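30 September 2020

Rain gauge read at seven, 2 mm. The June total was the last one I trusted, as the funnel had a crack below the rim that let water run down the outside of the tube. I have now sealed it with epoxy and moved the post one metre further from the hedge. Readings between June and today stay in the book in pencil.

Most of the morning went on the water butt at the Stondden allotment. The butt holds 600 litres when full and stands on two courses of block. The outlet is a brass tap with a half-inch thread, fitted low enough that the last few litres never come out, so the true working figure is a little under what is printed on the side. I drained it to the tap, took off the lid and scraped the silt from the base with a paint scraper on a cane. The silt was fine and black with almost no grit in it. The leaf filter on the downpipe had slipped out of its seat and explains most of that. I bent the lugs back and cut a new ring of mesh.

Refilling from the standpipe with the flow meter on the hose: 1,053 on the dial at the start. I forgot to write down the closing figure before I unscrewed the hose and the dial resets when the pressure drops. To be repeated.

The diverter still leaks at the upper joint. PTFE tape made no difference. The joint is a push fit and the pipe has gone slightly oval where the old bracket gripped it too tightly. Either the pipe is replaced from the gutter down, or a rubber sleeve goes over the whole joint with a clip at each end. I will try the sleeve first. Wolledent list one in the right diameter and the postage costs more than the part.

Keys after lunch. The shed, the standpipe box and the side gate have all been on one ring, and I have been meaning to split them and put a coloured fob on each. Blue for the standpipe, red for the shed, nothing on the gate key, which is twice the length of the others and can be found in the dark.
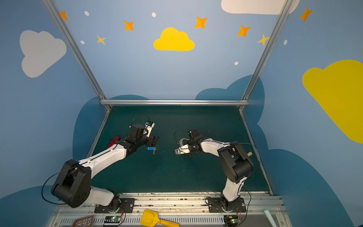 A small key on a blue plastic fob.

The standpipe lock is stiff. Graphite powder in the keyway, worked in with a dozen turns, then wiped. No oil, as it collected dust last year and the pins stuck in the first frost. The hinge of the box did get oil. The lower hinge screw turns without biting and needs a plug of dowel.

Soil in the long bed is damp to a finger's depth and dry beneath that, so the night's rain did very little. I gave the leeks two cans per row and left the beans, which are finished. Seed saved from the driest pods and put in a paper envelope, dated. The 'Osa' squash has set two fruits. The larger has hard skin on the sunny side and still marks under a thumbnail on the other. I turned it and put a tile under it.

Compost bin at 1,000 litres is too large for what one plot produces and never heats through. I have put a board across the middle and will fill one half at a time until spring.

Still to do: rubber sleeve, dowel for the hinge, second reading of the hose meter, new batteries for the shed thermometer. Netting over the kale before the pigeons find it. Pressure on the bicycle tyres was low coming home, the rear more than the front, and I have left it overnight to see how far it drops.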